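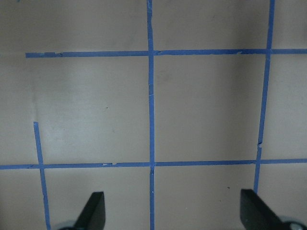
Raimonds Baranauskienė

Surface marking for the Cerkemau storage layout

The layout was marked out in blue painter's tape on a matte, pale surface. Strips were run in two directions to form a grid, and the spaces between them serve as the storage bays. Nominal bay width was 40 cm. The lines were set by eye from a single measured baseline, so the bays are not square. One of the long strips leans visibly towards its neighbour.

Tape was chosen over chalk for ease of removal. Its main fault is edge damage. Small notches and tears are present along the strips, and where two layers cross the colour is darker and the tape can crease. A crease at a crossing is a poor reference point. Measurements in the Prernbridge trial were therefore taken from the strip edge, at least 200 mm from any junction.

Placement of items

Open-sided items were assigned first. The white wire basket is a rectangular rack of thin coated wire and was the hardest item to align, as its rim gives no solid face to set against a line. Placed at an angle, it lies partly over the tape, and the strip remains visible through the wire. The round light blue plastic item has no straight edge at all and was located by its centre.

Total usable area after deducting tape width was 711 square centimetres less than the figure in the May proposal. The proposal had treated the lines as having no width. 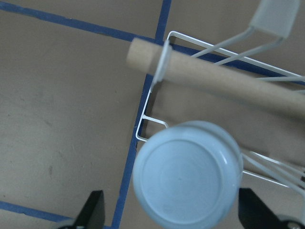
Recommendations

Use a straightedge for every strip, replace torn lengths before measuring, and specify bay sizes between inside tape edges.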